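Notes for the Bomthorpe evening talk
"Living with a small table"
Kelly Sampaio, Feb 20, 2022

Start slowly. Let people find a chair and a biscuit. Thank the Bomthorpe group for having me back, and say how lovely it is to talk about furniture to people who don't glaze over!

Opening story. My aunt's kitchen in Godoy had one square table and everything happened on it -- bread, homework, sewing, the odd row. She wiped it down after each thing and would not hear of a cloth being left on it. I have been trying to live up to that table ever since (pause here, somebody usually has an aunt of their own to tell us about, and it's worth letting them).

First point: the square shape. A square seats 4 without anyone being stuck at the far end. Turn it cornerwise to the wall and you can get round two sides easily, though you do lose a bit of floor behind it. Ask who has theirs pushed flat to the wall. Most hands go up. Ask them to try it turned for a week and see how they get on.

Second point: tops. I love a patterned top, and I know not everybody does. Plain white shows every crumb and every ring from a mug, whereas a bit of veining is very forgiving. Mention my Lerken table, 700 mm across, bought in January after 3 visits to the shop and a good deal of dithering. Don't get drawn into prices, we lost twenty minutes to it last time.

Third point: keeping the top clear. Slow down for this part, it's the one people write to me about afterwards. The things that land on a table need somewhere else to go, and it ought to be within reach of it. A cabinet with a drawer above and a door below does nicely. Treasures can sit on top of that, on a sheet of glass if you like, and then the table is left alone.
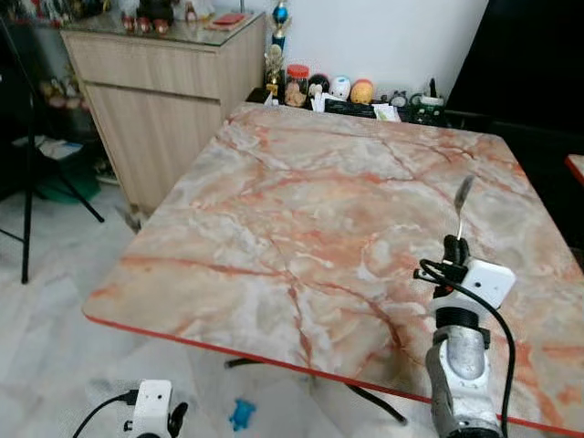

Ask the room what they keep on top of their cabinets. I've had teapots, school trophies, a whole family of china owls. Little figurines are a joy but they do gather dust, so give them a tray or a piece of glass you can wipe round -- and look under the table while you've got the cloth in your hand, toys do travel.

If there's time, say a word on edges. A thin coloured edge, red for instance, cheers up a pale top no end. Wipe along it with a soft cloth and go gently at the corners.

Finish with questions. Pass round the 2 sample tops and remember to get both of them back before the tea comes out.

Related talks
The cupboard by the door
Chairs that stack and chairs that don't
A visit to the Plastside showroom
Glass tops and how to clean them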